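Sinumlow Prize Shortlist Puts Six Romance Novels in the Running

The shortlist for this year's Sinumlow Prize for romantic fiction was posted in September, and two of the six titles on it come from the same small publisher, Godelier.

The prize is open to full-length novels in any branch of romance, from historical to paranormal to erotic. Readers make the first cut. This year 267 books were entered, and 2,884 reader ballots were cast during the open round. A panel of three judges then picked the shortlist from the books with the most votes.

Godelier's two entries are The Lamplighter's Wages by Mihret Shiferaw, a historical romance set in a port town after a fire, and Second Key by Lensa Yilma, a contemporary story of a divorced locksmith who falls for the owner of a house she has been hired to secure. It is Yilma's first novel. Shiferaw was shortlisted once before, for a novella, in the days when the prize still had a category for shorter work.

Also on the list is Cold Harbor Terms by Yasuo Imai, the third book in his series about a ship salvage family. Imai's books are published by Urora, which moved into romance after years of putting out mainly crime titles. The first two in the series can be read on their own, but the new one picks up directly after the wedding that closed the second.
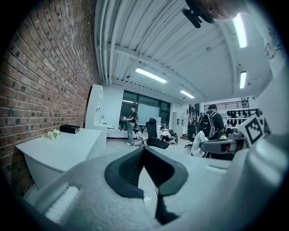 The remaining three places went to self-published authors. Zinash Belay is listed for What the Governess Signed, an erotic historical that was first released in weekly installments to her newsletter subscribers. She revised it for the paperback and added four chapters from the point of view of the hero's brother. The other two authors write under the pen names Odile Marsh and T. R. Fenn.

Saron Gebremichael, who chairs the judges, said the panel read every finalist twice and disagreed most over the endings.

"We had one book where two of us thought the last fifty pages were the best thing in the whole pile, and the third judge wanted them gone," she said. "It made the shortlist anyway. You can have that argument about a book and still want people to read it."

She would not say which book it was.

Erotic romance made up 139 of the entries, more than half the total and the highest share since the prize began. Gebremichael said the rules on content had not changed. Entries must have a central love story and an ending that leaves the couple, or the group, together. Anything darker has to carry a content note at the front, and the judges returned several books this year so that one could be added.

Belay said she had nearly left hers out of the contest. "The serial version had a lot of loose ends, and readers wrote to me about all of them," she said. "I fixed the ones I agreed with."

The winner receives a cash award and an audiobook contract with Sotomayor, which has sponsored the prize for the past three years. Last year's winning audiobook was recorded with two narrators, one for each lead, and the same arrangement will be offered again if the author wants it. The author also gets a say in casting.

Readers can vote once more before the final decision. Their ballots count as a fourth judge's vote, with the chair deciding in the event of a tie. Voting is open to anyone who registered for the first round, and new voters can sign up on the prize website until the ballot closes at 6 p.m. on the last day of the month. Sample chapters from all of the shortlisted books are available there free of charge.

The result will be read out at an evening event hosted by Sotomayor, with a short reading by each finalist who is able to attend. Imai will take part by video.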